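Sealing the slab in Fladcombe, part two
9/22/20

The hygrometer in the back room read too high again, so I went back to the moisture numbers before buying any more sealer. The slab covers 297 square feet and was poured without a vapor barrier. Kamil Sokol lent me his calcium chloride kits and I ran three of them, spaced well apart, with the door shut. 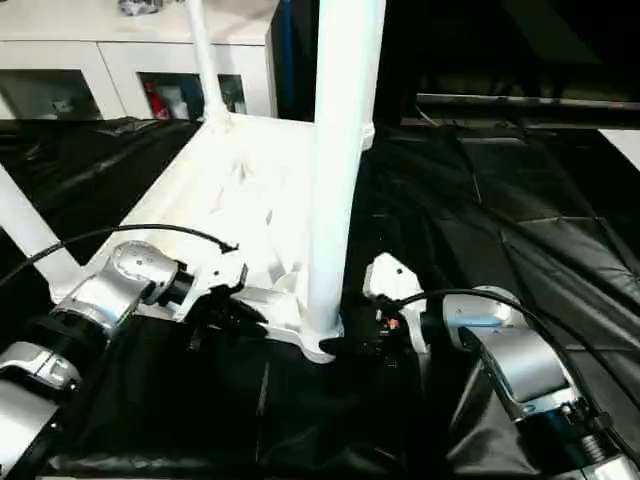 Two of the kits agreed closely. The third, nearest the outside wall, came in much higher, which points to groundwater and not to the concrete itself. A gutter on that side drains straight down against the footing. I have now extended it 9 feet toward the street.
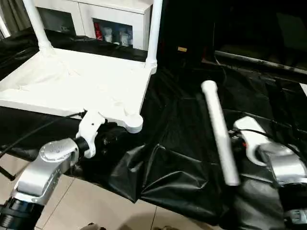 Sealer choice is still open. Vakeo sells a silicate product that soaks in and leaves no film; the Vokiva epoxy is tougher but can peel if vapor pushes from underneath. Anything with narrow feet matters here too. A white cylindrical rod like the loose one lying on the black surface would put its whole load on a small circle, and a weak film dents there first. Igor Hájek used the epoxy on a dry slab and has had no trouble with it.

I will repeat the test after a month of rain and post the readings.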